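Fivero Mota two-arm bench kit: open day review
Posted May 18, 2026 by Lenka Šťastný
Filed under: Bench robots, Hands-on

Fivero opened its Davovthorpe workshop to visitors and let people try the Mota, its two-arm kit for small packing and sorting jobs. I went because our shop packs mixed orders by hand and I wanted to see how it copes with things that don't match each other. I had 80 minutes with it, part of that with my own hands on the controls.

Setup
The arms bolt to the far edge of a plain gray table and you work from the opposite side. The footprint is fair for what you get, but allow room behind the bases for the plugs. The bases light up green along the bottom while the arms are powered. I liked that. You can tell the state of the machine from across the room without looking at a screen.

Cables are the weak point. They run along the outside of the arm, strapped near the elbow, and then hang in a loop. When the arm reaches far out, the cables go with it and pass over part of the work area. Kittipong Srithong, who ran my session, said shorter leads are planned for July. I would wait to see them before ordering.

The job
The demonstration was grocery items into a shallow beige tray. The items were a lemon, a Coca-Cola bottle lying on its side and a tall red and cream box standing on its narrow end. You can move them where you like before a run, and the staff encouraged it.

The lemon gave no trouble in any run I watched. The bottle was slower. The arm went for the middle, closed, stopped, opened and tried again closer to the neck. It got there, but a person would have been done long before. The box was the hard one. Standing on end it tips easily, and the gripper has to come down right next to it. On my first try I knocked it over. On the second the arm lined up alongside, waited, and took it cleanly.

There is a small camera on the gripper, which helps with the last bit of the approach. The arm that isn't needed folds back up out of the way. I would have liked to see both arms used on one item, but that wasn't part of the program and Kittipong didn't want to improvise it.

Noise and feel
Quiet. We talked at normal volume beside it. Movements are smooth until the last few inches, where it slows down a lot - you can change that in the settings, though I was asked not to.

Paperwork
The printed manual runs to 347 pages and has no index. Glykeria Karras at the front desk gave me a short guide as well, and that is the one I would keep by the bench.

Compared with the Bullmont we tried last year, the Mota is easier to start and slower to finish. For a training room or a low-volume packing table I would consider it. For our own line, not yet. I have asked for a second visit with our boxes and our tape, and will add to this review after that.

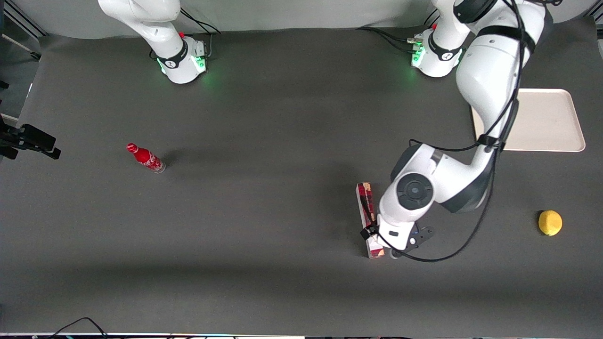
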